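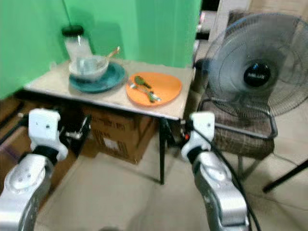
Project report, Dredex table clearing
Gaetano Bellini, Achilleas Stefanou
December 10, 2024

Goal: two-arm planner that clears dishes off a small table. Glass first, then cutlery, then bowl, plates last. Planner node is called Drometti, we wrote it from scratch after the February version got too slow.

What works. Perception gives us a mask per object plus a grasp pose. Arms plan separately, then a check on the shared space, the slower arm waits. Replan capped at 800 ms.

What doesnt. Clear glass. Depth comes back full of holes so the grasp ends up behind the cup. We fill from the mask edge now, better but not great. Stacked things are also a problem, spoon inside a bowl gets merged into one object and the planner thinks its a handle.

Results: 40 runs, 7 failed. 4 of those were the glass, the rest were timeouts in the arm-to-arm check. Logs are in the Manolakis folder, sorted by run number.

Still to do: split the merged masks, retune the wait rule (Achilleas), clean up teh launch files. Gaetano has the config with the new joint limits, ask him before running anything.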